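What the library wants to know before it buys a robot

The purchasing manager at the Clisovstead library service keeps a sheet of paper taped inside a desk drawer. It lists every machine the service has bought in the past that ended up in a closet. There are nine lines on it. "I read it before every sales meeting," the manager says. "It puts me in the right mood."

The next candidate for the list, or for an exception to it, is a handling arm for the off-site store. The store takes returned and donated periodicals, checks them, relabels the ones that need it and puts them in trays. At present people do all of that by hand. Two suppliers have made offers, Flunlow and Atance, and a third, Wunderlich, sent a brochure in March and has not answered email since.

I asked why a library would want an arm at all. The manager took a while to reply.

"I'm not sure it does. The board saw a demonstration and came back excited. I was asked to prepare a budget. I have prepared a budget. Those are three separate things."

The budget itself runs to four pages, and the price of the arm takes up one line. The rest is fencing, floor work, a new electrical circuit, software fees, spare parts and staff time. Staff time is where the argument started. Flunlow's offer allowed 35 hours for training. The manager called a former customer and came away thinking the figure would cover the first month if nothing went wrong.

"They price the machine as if it arrives knowing our shelves," the manager says. "Then you read the small print and you find that every new kind of item is a service visit. We get new kinds of items every week. We're a library."

The store handles 732 items on an average working day in the busy season and 344 in the slow one. Both offers use the first number and leave the second alone. The manager redid the payback sums with the slow months included, and the date on which the arm pays for itself moved well past the end of its warranty. Neither supplier has disputed this. Flunlow offered a discount on the fencing.

Then there is the question of what the arm would be asked to pick up. Hardbacks are fine, according to everyone. Boxes are fine. Both suppliers like to talk about boxes.

"Ask them about magazines and watch the subject change," the manager says. "So now I only ask about magazines."
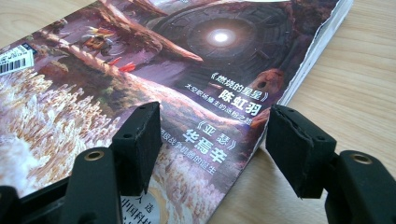

Soft covers make up a large share of the work at the store, and the manager's test list is mostly made of them. The foreign-language shelves are on it, too, with Chinese science fiction monthlies next to German knitting titles. A paperback lying flat on a table gives a pair of fingers very little to hold. It has to be taken by its edges or lifted by a corner, and corners are where the trouble is: one that already curls up a little, like the lower right one on the cover with the fallen tree trunk and the glowing ring, might be easy to get under and just as easy to crease. "I want to see that corner after 400 lifts," the manager says. "One lift tells me it can be done once."

Foam pads came up as well. The manager regards them as a consumable and wants them priced that way. Atance lists replacement pads at no charge for the first year and gives no figure for the second. The Flunlow offer does not mention them. Asked how long a pad lasts, the Flunlow representative said it depended on use, and the manager wrote that down word for word and underlined it.

Barcodes are a smaller worry, though they take up half a page of the draft contract. The store's stickers go wherever there was space when somebody applied them. The arm's scanner would need to find a label in any position, on a shiny cover, and the manager wants the misread rate written into the acceptance terms, with money attached to it.

Is there any offer that would get a yes? The manager thinks so, within limits. A six-month lease with no fencing work, paid month by month, would be worth a try. So would sharing one machine with another service in the region. Atance has said it will consider a lease. It has also said that leases are not normally available for a site this small.

"They all want to talk about five years from now," the manager says. "I have a roof repair this fall. I have two part-time people who are very good at picking up magazines, and I know to the dollar what they cost."

Their hours are in the budget too, on page three, and the board has asked for that page to be sent again with the figures for next year filled in. Offers close at noon on the last working day of the month. Wunderlich has been sent a reminder.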